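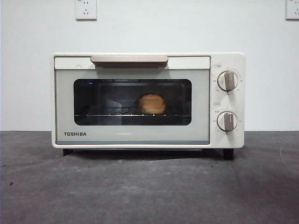
The case for the small kitchen

When my sister moved into a flat in Fasley last May, the first thing visitors said to her was how sorry they were about the kitchen. It has one window, a single run of worktop and no room for a table. She had paid less for the flat on account of it. After a year of eating there most weeks, I think she got the better deal, and I think the rest of us have been talked into kitchens we don't need.

My own kitchen was redone when we bought the house. The fitter, a patient man called Abelardo Rivadeneyra, asked me how many people I cooked for. I said four. He asked how many cupboards I wanted and I said as many as would fit, so he fitted 14. I have since emptied all of them to deal with a leak, and found two fish kettles, a pasta machine still in its plastic and enough plates for a wedding. We use the same six plates every day.

Big kitchens cost money in ways the brochure leaves out. There is more floor to heat and more to mop. A full-size oven is switched on to warm two pieces of fish. The fridge is large, so we fill it, and on bin night a good part of it goes out again. I added up what we had spent on extra units and a wider cooker, and it came to a little over 3,000 pounds. I can't point to one meal that was better for it.

The usual answer is that a kitchen is where people gather. I have heard this from estate agents and from friends, and I accept that it is true at parties. On an ordinary evening one person cooks and the others are somewhere else. My sister's neighbour, Agustina Benítez, brought up three children in a kitchen the same size as hers. She had the whole family to lunch every weekend, and they ate in the front room off a folding table. She is past 70 now and still does it, with the grandchildren on the sofa.

Some people do need the space. Anyone who bakes to sell does, and so does anyone who uses a wheelchair or cooks alongside someone who does. A cramped kitchen with bad air and no safe place to set down a hot pan is a fault in a home, and landlords should not be let off by people like me saying small is fine. I mean a small kitchen that has been thought about: a deep sink, a decent length of clear worktop, sockets at the right height, and a little oven for the days when there is only one dinner to heat.

New houses are going the other way. The show home on the Grarititz estate has an island with a second sink in it, and the third bedroom is 10 centimetres too short for a full-length bed with the door open. I would take the island out and give the space to the child.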